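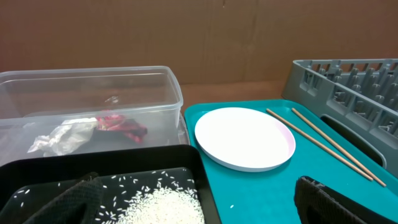 What goes away first when a meal is over?

The food. Rice left on plates or in trays gets covered and put up before anyone touches the dishes, then wrappers, then utensils, then the plates themselves.

Kitchen Basics > Unit 2 > Clearing and Sorting

Filed under: Food Service and Home Skills
July, by Kazue Nomura

Chapter opening. Read before the lab, not during.

Clearing a table looks like one job. It's really a string of small ones, and the order matters. Scraps in with clean forks, wrappers under a plate, lids gone missing. Everyone has done it.

Words to know: scrape, stack, rack, bus tub, soak.

You will work in pairs, 2 trays to a pair. One container is for wrappers only. No food in it, no napkins with food in them. Plates go in the rack on edge, not flat. Utensils last, handles up.

Time allowed is 40 minutes including wipe down. Most pairs loose time on the rice, which sticks once it dries. Wet the spoon first.

Tarek Harb's notes on stacking are at the back of the unit. Skim them. Section 2 picks up with the Oshima lunch counter and how they sort at the end of a shift.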